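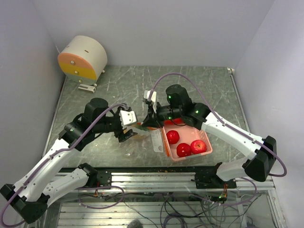
Two arms, one basket. The produce sorting job at Crichton, October 2020.

Can a machine put the groceries away yet? I have been asking that for a newsletter read by people who run small shops and busy kitchens, and these are two pictures from the chores we looked at. The short answer is some of it, slowly, with a person close by.

Apples are the easy part. They are firm, they sit still in a basket, and a grip that is a little off still works. Shona Buchanan, who ran the tests, gave the pair of arms 52 tries at moving one apple from a basket to a counter, and they managed nearly all of them. A child would have been done in a few minutes. The arms took most of the afternoon, and that included two restarts. 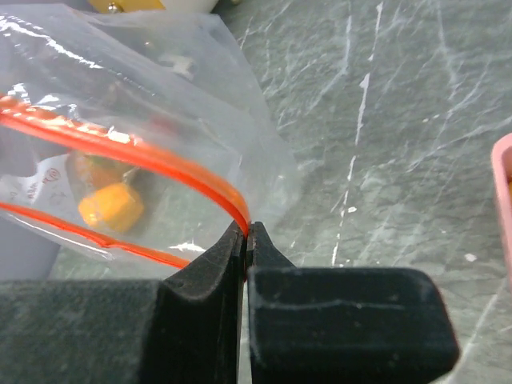
Bags are where my own doubts start. I worked a deli counter for years and opened more of them than I could tell you, mostly without looking. A bag changes shape every time you touch it, and clear film is hard for a camera to make sense of. With a zipper bag you also have to get hold of one side of the opening and leave the other alone. The colored strip helps there, and with the fingertips closed on the orange-red one, the mouth of the bag stands open. Shona's count for opening a bag from fully shut was 18 out of 52. She expects better by next July. Siv Sandberg, who manages the stockroom at Vokine, thinks that is hopeful.

Siv's people handle 1000 bags on a normal shift – bread, salad, cut vegetables – and she would want a machine that could go an hour without help before she gave it a table. I would settle for less at home. If it put the fruit away and left the bags to me, I would find the counter space.

Next gallery: folding towels at Skondau, with notes by Flora MacBrayne.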